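The Flumby Table: Getting a Shared Work Table Under Control
Project report, Everyday Design, Koniveck College
By Nighat Gilani

So my project is about a table. I know other people in the class did apps and bike racks, and Faisal did a whole rain shelter, but the brief said to pick something you use every day and make it work better, and what I use every day is the table in our shared study room in Kostau. We eat snacks at it, we write on it, we paint on it, and we lose stuff on it constantly. I called the project Flumby, which is the word my little cousin uses for any pile of things she doesn't want to put away.

Where I started

In September I kept a diary of the table. Every time I sat down to work I wrote what was already on it, what I had to move, and what I went looking for. I was very faithful about it for the first half and then pretty patchy (sorry, Mr. Skála). The diary came out to 2654 words, and a big chunk of that is me complaining about pen caps.

What I noticed is that the mess has layers. The bottom layer is books. Somebody reads one, puts it down flat, and it turns into a shelf. Then come the markers, which get used for the wall planner and put down wherever your hand happens to be. On top of that you get the small stuff: erasers, receipts, paper clips, that one glue stick.

The second thing was that most of us don't mind the big items at all. A hardcover book is easy to find and easy to move. It's the thin ones that make you crazy! You want a whiteboard marker, you grab the first marker you see, and it's the wrong kind. Atif wrote on the whiteboard with a permanent marker that way and we spent an evening with rubbing alcohol.
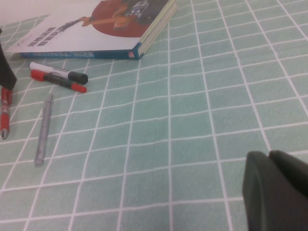

Hardcover book, two markers and a slim pen on the green checked cloth.

I should say something about the cloth too. It's a mint green check with thin white lines, and I thought at first I'd get rid of it as part of the project, since it's busy to look at. Then I tried using the squares. If the grid is already there, you can give things a place without drawing anything or buying a mat. Books go up at the far side, spine toward you. Writing things go in front of the books, all pointing the same way. The part nearest your chair stays clear for whatever you're doing.

That was Version 1, and it had exactly one rule sheet, which I taped to the door. Version 1 lasted until dinner. People followed it when I was in the room and then I'd come back from class and there would be a pen lying crossways in the middle and a mug on the books. Rostislav said the squares were "more like a suggestion," and he had a point. Also the cloth slides. If you lean on it, it ripples, and then your neat rows are all crooked and nobody wants to fix them.

Version 2: stand things up

My next idea was to go vertical. Brushes and markers take up so much less room standing than lying down, and you can see which one you're grabbing. I went to Jadoon, the stationery place by the bus station, and looked at their desk organizers, but they were all made for offices, with a slot for business cards and so on. So I used what we had at home: a couple of jars, a short box cut from cardboard, and a stack of blank white card I wanted to keep handy for signs and test swatches.

The back edge of the table, up against the wall, was the obvious spot. It's the part you can't comfortably write on anyway. I put paper and card upright against the wall and the tall things in front of it. 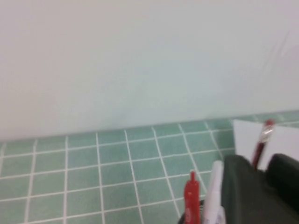 The first problem with this was tipping. A jar full of markers is fine, but a jar with one long brush in it falls over if you look at it wrong. I put a layer of dry lentils in the bottom, which worked great and also meant that we were picking lentils off the floor after Faisal knocked it over reaching for the lamp. Small pebbles turned out cleaner. The second problem was that markers are supposed to be stored flat, according to pretty much everyone I asked, and the ones we kept standing cap-up did get streaky. So now markers lie down in the cardboard box and only brushes and pencils stand.

The paper along the wall I'm really happy with. Before, it lived in a drawer and got bent corners, and we forgot we had it and bought more. Leaning it up means you can pull out a sheet with one hand. It does slide down when the stack gets thin, so I stuck a strip of wooden edging on the table to stop it. Not beautiful! But it holds.

Did it help?

I asked everyone who uses the room to fill in a short form before and after. There were 5 of us, so I'm not going to pretend this is science. The question was how long it usually takes to find what you need, and how annoyed you are while you look. Time went down a little. Annoyance went down a lot, except for Atif, who wasn't annoyed to begin with and I think is just like that.

The full write-up with the diary, the forms and my sketches is in the project folder, number 3477, on the shelf outside the workshop. You're welcome to read it, just please put it back.

What I'd change

I'd fix the cloth down. Clips at the corners would be enough, or those little weights people use for picnics. I'd also make the marker box shallower, so you can see the caps without lifting things out, and I'd put the whiteboard markers somewhere totally separate, over by the board. That was everyone's first suggestion and I ignored it for weeks for no good reason.

Next term I want to try the same thing on the kitchen counter. My mom has already said no, so we'll see.

Comments

Faisal Sial: For the record the lamp is in a terrible place and the lentils were a trap.

Rostislav Jurčo: I like the card leaning on the wall, I've copied that for my sheet music. Did you try bulldog clips on the cloth? The big ones grip pretty well on a thick table top.

Nighat Gilani: @Rostislav not yet, do you have any I can borrow?

Bořivoj Skála: Nice work, Nighat. Please add your sketches from Version 1 to the folder as well, even the rough ones.

Contact: Student Projects Office, Koniveck College, Kostau | © Koniveck College and the student authors | Back to top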